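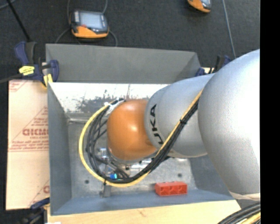 Figure 3. Open sheet-metal bin with flared sides. Scuffs and dark patches are visible on the rear inside wall.

3.2 Surface condition of the bins

The storage bins in our study came from the small-parts store at Teretti, where they have been in daily use for several years. All of them are open at the top and made of gray sheet metal. We were interested in how the inside surfaces change with use, and if this change makes it harder for a worker to find small items on the floor of the bin.

The bin in Figure 3 shows the kind of wear which we call mixed. The rear wall is still bright and reflects light, but it has scratches and dark mottled patches, mostly in the left and middle parts. The floor is dull and scuffed. We did not clean or repaint any bin before the study — the workers asked us to leave them as they were, and we agreed.

Each bin was given a wear grade from zero to three by two persons who worked separately. When the grades were different, Keyvan Mousavi looked at the bin again and decided. In total 774 surfaces were graded. For 100 of them we also measured the gloss with a hand meter, at the center of the surface and near the corners.

The sloped walls need a special remark. A small item that falls on a slope usually moves down to the floor, so the floor receives more contact than the walls. We expected therefore that the floors would have higher grades, and this was the case in both stores, Teretti and Ashworth. The difference was smaller at Ashworth, where heavy items are put in by hand.

Last updated: 19 January 2020
Contact the authors | Copyright Evton Papers | Back to top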